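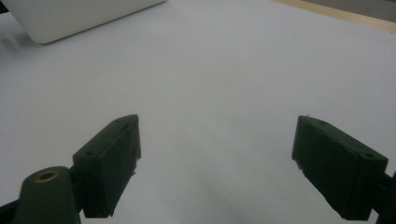
Fingers open over the bench, brass ring in the left arm.

Handheld gripper, printed fingers: chipped edges, replace or live with it?
Forum: End effectors and tooling

gantrymoth
We run a handheld gripper from Kalell with printed fingers, dark green, and the inside edges are getting ragged. You can see the burrs in the photo, and the right finger has flecks of plastic sticking out along its left edge. The Kalell maintenance sheet says swap the fingers every 2,000 cycles. I logged 938 on this pair and they already look like this. So either the sheet is optimistic or my prints are bad. I lean toward the sheet. Has anyone seen a set reach the full interval with clean edges?

pallet_jack
No. I've never seen where that number comes from, either. No load, no material, no layer height. A cycle picking up a foam cube and a cycle picking up a steel bracket are the same cycle according to them.
Before you print anything, what does the edge look like fresh off the printer? Half the "wear" people post on here is stringing they never cleaned up.

gantrymoth
I didn't take a picture when they were new. They weren't perfect. I don't remember a piece hanging off the lower right of the left finger, though.

oldservo
Then you have no baseline and you can't call it wear. Sorry, but that's how it goes. Trim it with a flush cutter, run a file along the edge, take a photo, and look again after your next batch of cycles.

The flat inner faces look fine to me. That's what holds the part.

ninebolt
Disagree with filing. Once you start filing, you end up with two fingers that don't match, and then you're chasing a part that twists when it closes. Print a fresh pair, both sides, same plate, same spool. Never replace one finger.

oldservo
He's taking a burr off an edge. I said nothing about touching the face. If a file stroke on the outside corner throws off your grip, you had a bigger problem already.

ninebolt
Depends what's being picked. Thin parts sit right on that edge.

gantrymoth
Mostly small boxes from Stenditz, so they sit in the middle of the face. I can live with filing for now. We're set up at the Plestirbridge shop and the printer there is booked solid anyway.

pallet_jack
Forget the edges for a second. Check the screws through the finger tops and then check that brass ring. On ours the ring worked loose in the plastic long before the fingers gave out, and everybody blamed the fingers. Hold the arm still and try to wiggle the finger. If it moves, new fingers won't fix anything.

gantrymoth
Is that ring a bushing or a threaded insert? The drawing I got doesn't say.

pallet_jack
Can't tell from a photo and I'm not going to guess. Look down it with a light. If there's thread, don't oil it. Ours was a plain bushing but we have the older arm.

ferrule11
Everyone is going to tell you to buy the Grgić molded fingers, so I'll save you the trouble: we bought 4 pairs and went back to printed. Edges were cleaner, sure. The hole spacing was off enough that I had to drill one hole out on every finger.

ninebolt
We've run the Grgić ones since March with no drilling at all. Are you sure your arms aren't the ones that are off?

ferrule11
I measured both. The arms match the drawing.

ninebolt
Which revision of the drawing?

ferrule11
Fair question. I'll have to look.

gantrymoth
Update, May 2020. Trimmed and filed the outside edges only, didn't touch the faces. Did the wiggle check too: left finger has a tiny bit of play, right one has none. Snugged the screws on the left and the play got smaller but didn't go away. Still not convinced by the 2,000 figure.

pallet_jack
Play on the side with the ring. Pull that joint apart before you print anything.

oldservo
Agree with that one. Take the photo first this time.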